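ハムソープ、家庭内の片付け作業を対象とした学習用実演データの収集を拡大
ハンドグリッパー2台の組み合わせによる両手作業の記録を一般家庭で本格化

ニュースリリース
6月

ロボット学習向けデータの収集・整備を手がける株式会社ハムソープ(以下「ハムソープ」)は、家庭内の片付け作業を対象とした実演データ収集プログラム「Lightfoot(ライトフット)」の範囲を広げ、一般家庭の居室での記録を本格的に開始したことをお知らせします。新たに収録したデータは、共同開発先であるスタンドクーム株式会社(以下「スタンドクーム」)の動作学習モデルの訓練に順次使用されます。

■ 背景

Lightfootはこれまで、ハムソープのシルクーム拠点(Cillcombe)に設けた模擬居室で収録を行ってきました。模擬居室は机の高さや照明をそろえやすく、同じ作業を繰り返し記録するのに適しています。一方、収録環境が限られるため、学習したモデルを別の部屋で動かすと、物をつかむ位置の推定が不安定になることが社内評価で確認されていました。特に、柄の多いテーブルクロスの上に置かれた小物や、縁の形が崩れた段ボール箱への出し入れで差が大きく出ています。

このため両社は、収録の場を実際に人が暮らす部屋に移すことを決めました。収録にあたって部屋の片付けや家具の移動は依頼せず、ふだんの状態のまま作業を行います。背景に寝具や家電、衣類などが入ることも、データの一部として扱います。

■ 収録の方法

収録では、作業者が手持ち式のグリッパーを左右の手に1台ずつ、計2台を持ち、ロボットの代わりに作業を実演します。グリッパーは向かい合う2本の爪で物を挟む構造で、機器側のカメラが爪先と作業対象を記録します。ロボット本体を部屋に搬入する必要がないため、集合住宅の一室でも短い準備時間で収録を始められます。

1回の実演は、物に近づく、挟む、持ち上げる、運ぶ、放すという一連の動作で構成されます。作業者には事前に作業の目的だけを伝え、手順の細部は各自の判断に任せています。挟み損ねや持ち直しを含む実演も削除せず、結果の区分を付けて保存します。
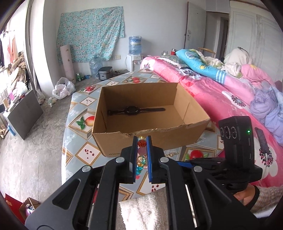
手持ち式グリッパーによる小物の片付け作業。箱の中には腕時計型端末が置かれている

■ 対象となる作業

今回の収録で重点を置くのは、アクセサリーや腕時計など、小さく形の定まらない物の片付けです。ビーズを連ねた品は挟む位置によって垂れ方が変わり、箱の縁や隣の物に触れやすくなります。半透明の粒は見る角度によって色や輪郭の見え方が変わるため、画像から位置を求める際の誤差も生じやすい対象です。ベルトの付いた端末類では、本体を挟む場合とベルトを挟む場合の両方を記録します。

収納先には、ふたのない段ボール箱など、家庭にあるものをそのまま使います。縁が破れた箱や折れ曲がった箱も対象に含めます。箱の状態は実演ごとに記録票へ記入し、後から条件を絞って抽出できるようにしています。

■ これまでの実績

家庭での収録は試行期間を経て、これまでに354件の実演を採録しました。このうち200件については、スタンドクームの担当チームが動作の区切りと把持の成否を確認し、訓練用として登録を終えています。残りのデータも同じ手順で確認を進めます。

確認作業では、映像と爪の開き幅の記録を並べて再生し、時刻のずれがないかを調べます。ずれが見つかった実演は補正のうえ再確認し、補正できないものは訓練に使用しません。左右2台の記録についても、同じ基準で時刻を合わせます。

■ プライバシーへの配慮

収録は、居住者から書面で同意を得た住居に限って行います。収録前に、映像に写る範囲と利用目的を説明し、写したくない物がある場合は収録場所を変更します。映像に含まれる顔、書類の文字、画面の表示は、訓練用データとして登録する前に確認し、必要に応じて加工します。収録後に同意が撤回された場合は、該当する住居の未登録データを削除し、登録済みデータについても以後の訓練から除外します。

■ 今後の予定

ハムソープは、収録の対象を衣類や台所用品の片付けにも広げる計画です。衣類では折りたたみの途中で両手を持ち替える動作、台所用品では重ねた容器を1つずつ取り出す動作から着手します。シルクーム拠点の模擬居室での収録も継続し、家庭で得たデータとの比較に用います。

スタンドクームは、登録済みのデータで訓練したモデルを双腕ロボットに搭載し、模擬居室と家庭のそれぞれで把持の成功率を測定します。測定の条件と結果は、まとまり次第、両社のウェブサイトで公表します。

■ 会社概要

株式会社ハムソープ
事業内容:ロボット学習用データの収集、整備および提供
収録拠点:シルクーム

スタンドクーム株式会社
事業内容:動作学習モデルの開発、双腕ロボットの制御ソフトウェア開発

■ 本件に関するお問い合わせ

株式会社ハムソープ 広報担当
受付時間:午前10時から午後5時まで
お問い合わせは、当社ウェブサイトの報道関係者向けフォームからお願いいたします。収録への協力を希望される方は、同サイトのLightfoot協力者窓口をご利用ください。

※本リリースに記載の内容は発表時点のものであり、予告なく変更する場合があります。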